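Cukside weather station gets replacement rain gauge and new siting rules

10 Oct 2015 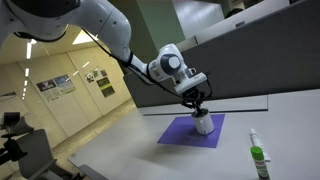

Gauge change

The Cukside climate station has switched its primary rainfall record to a weighing gauge, ending the use of the tipping-bucket unit that had served the site for 19 years. The change took effect at the start of the October observing period. Daily totals published before that point will not be revised.

The tipping-bucket gauge recorded rainfall in fixed steps and was known to read low in heavy downpours, when water kept flowing into the bucket as it tipped. The weighing gauge measures the mass of collected water and reports an accumulated depth every minute. It also handles light drizzle better, which the old unit often logged late or missed entirely.

Manju Grewal, who manages the station network for the Clollari valley, said the two gauges ran side by side for 22 months before the switch. Agreement was close in steady rain. The largest gaps came during short thunderstorms, with the weighing gauge reading higher in nearly every case.

"Users of the long record need to know there is a break in it," Grewal said. "The overlap data will let them work out a correction for their own purposes. We are not going to apply one for them."

The overlap series has been posted with the station history, along with maintenance notes and the calibration sheets for both instruments. Missing minutes are flagged and have not been filled.

Wind and exposure

The network has also tightened its rules on gauge exposure. Wind blowing across the mouth of a gauge carries small drops past the opening, and the loss grows with wind speed. Under the new rules, each site must have a wind screen fitted and a current exposure survey on file, including the height and distance of nearby trees and buildings.

Of the stations surveyed so far, seven met the rules without changes. Heffernan did not. A row of conifers west of the gauge has grown enough to shelter it in the prevailing wind, and the gauge will be moved to open ground on the east side of the same field. The Heffernan record will carry a new station number after the move, and the old number will be closed.

Bruvia, the highest station in the network, will keep its present location. Noman Durrani, the network's field technician, said the site is windy but has no better alternative within reach of a power line. A double wind screen will be installed there before the first snow — the single screen now in place was designed for rain and does little for dry flakes.

Snow remains the weak point of the valley record. The heated tipping buckets still in use at the upper stations lose part of each snowfall to evaporation off the heated funnel. Weighing gauges avoid this by collecting snow in an antifreeze charge, but they need to be drained and recharged during the season.

Data users

Hourly and daily files keep their current format. One-minute data from Cukside will be offered as a separate download. Pouran Arabzadeh, who handles data requests, said anyone using Cukside totals in flood models should check their intensity thresholds against the overlap series, as thresholds tuned to the old gauge may now be crossed more often.

The daily observation time stays at 7 a.m. local standard time at all stations. Manual readings at Cukside will continue as a backup to the automatic record.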